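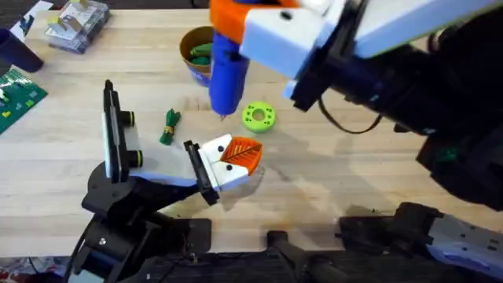 Arbeitsplatz mit zwei Roboterarmen; der linke hält ein orangefarbenes Teil aus dem 3D-Drucker.

Studentisches Projekt Maltano sucht neue Mitglieder

Für das kommende Projektjahr nehmen wir Studierende aller Fachrichtungen auf. Maltano ist eine Projektgruppe an der Hochschule Zelonness und arbeitet an zweiarmigem Greifen: Zwei Arme sollen kleine, unterschiedlich geformte Gegenstände vom Tisch aufnehmen, einander übergeben und ablegen. Zurzeit sind wir 23 Aktive. Im Frühsommer treten wir beim Wettbewerb um den Nuvier-Pokal an.

Gesucht werden Leute für folgende Bereiche:

Mechanik: Konstruktion und Druck von Greiferfingern und Halterungen. CAD-Kenntnisse sind nützlich, eine Einführung in die Drucker bekommt ihr bei uns.

Software: Ansteuerung der Arme, Bahnplanung, Auswertung der Kamerabilder. Wir programmieren überwiegend in Python, einige ältere Teile sind in C++ geschrieben.

Versuche: Aufbau der Aufgaben, Durchführung und Protokoll. In der letzten Saison haben wir 362 Greifversuche dokumentiert, vor dem Wettbewerb sollen es deutlich mehr werden. Vorkenntnisse sind nicht nötig, wohl aber Geduld und eine lesbare Dokumentation.

Organisation: Reiseplanung, Materialbestellungen und Kontakt zur Wettbewerbsleitung. Der Materialetat beträgt etwa 400 Euro im Semester.

Der Zeitaufwand liegt bei vier bis sechs Stunden pro Woche, in den Wochen vor dem Wettbewerb höher. Wer in der Prüfungszeit aussetzen muss, sagt der Bereichsleitung vorher Bescheid. Die Mitarbeit kann in den Studiengängen Maschinenbau, Elektrotechnik und Informatik als Projektmodul angerechnet werden; in anderen Fächern bitte vorab mit dem Prüfungsamt klären. Eine Vergütung gibt es nicht, Fahrt und Unterkunft beim Wettbewerb werden übernommen.

Vor der ersten Arbeit an den Armen ist die Sicherheitsunterweisung Pflicht. Sie dauert eine Stunde und wird im Dezember noch einmal angeboten.

Bewerbung: Eine kurze E-Mail mit Studiengang, Semester und gewünschtem Bereich genügt. Lebenslauf und Zeugnisse brauchen wir nicht. Wer schon etwas gebaut oder programmiert hat, kann ein Foto oder einen Link mitschicken. Bewerbungsschluss ist der 10/11/20. Danach laden wir zu einem Probetermin in die Werkstatt ein, Kiiskinen-Bau, Raum 191.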